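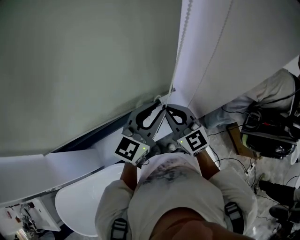

Tùng Hồ

Minutes, Westurus office fit-out, blinds and windows. June meeting, start 10.00.

Circulated to the Brestau floor leads and to Carrasco (blind supplier). Corrections to the author before the next meeting.

## 1. Previous minutes

Agreed, with one change. Item 4 should read "chain", and the word "rod" is to be struck out wherever it appears.

## 2. Roller blinds, window side

The white roller blinds are worked by a beaded chain hanging beside the fabric. The meeting went over how the chain is to be handled:

- Take the chain between the fingertips, below the level of the ledge if it reaches that far.
- Pull straight down. Pulling towards the room drags the beads against the side of the clutch.
- Stop when the bottom bar is 60 mm above the ledge. The bar is not to rest on the ledge.
- Let go of the chain gently.

Carrasco confirmed in writing that the clutch takes the same chain in all sizes of blind fitted on this floor. Spare chain comes in lengths of 2,000 mm and is cut on site. Joining two short pieces was discussed and ruled out, as the connector jams at the top of its travel.

One blind on the north side still winds unevenly. Tùng Hồ measured the drift as greater at the left end. Packing the bracket was tried in May with no lasting change. Carrasco to supply a new tube.

**Action:** Carrasco, new tube. **Action:** T. Hồ, re-level the bracket once the tube is in.

## 3. Chain safety

Each chain needs a holder fixed to the wall so that it can't hang as a free loop. Brustum asked whether this applied in rooms with no visitors. Decision: it applies in every room.

Holders to be fixed with the screws provided. Adhesive pads are not accepted on painted surfaces. An order for 100 holders was approved, the surplus to be kept in the Brestau store.

**Action:** Brustum, place the order.

## 4. Window ledges

Ledges to be kept clear for 300 mm either side of each chain. Plants and paper trays are the usual trouble. Wiping down is part of the normal clean, but the cleaning sheet does not mention the bottom bars of the blinds, and dust collects there. Sheet to be amended.

**Action:** T. Hồ, amended sheet.

## 5. Floor and cables

Thin black cables run across the speckled grey floor to a small white power strip. Two options were considered: a rubber cover strip, or moving the outlet nearer the wall - the second needs an electrician and a permit from the landlord. Cover strip chosen for now. Cost of the second option to be brought to the next meeting.

Cardboard boxes are to be flattened and taken down at the end of the day.

**Action:** Brustum, cover strip and quotation.

## 6. Any other business

Brustum asked for a darker fabric in the meeting room. Samples exist but have not been seen in afternoon light. Deferred.

Meeting closed 10.50.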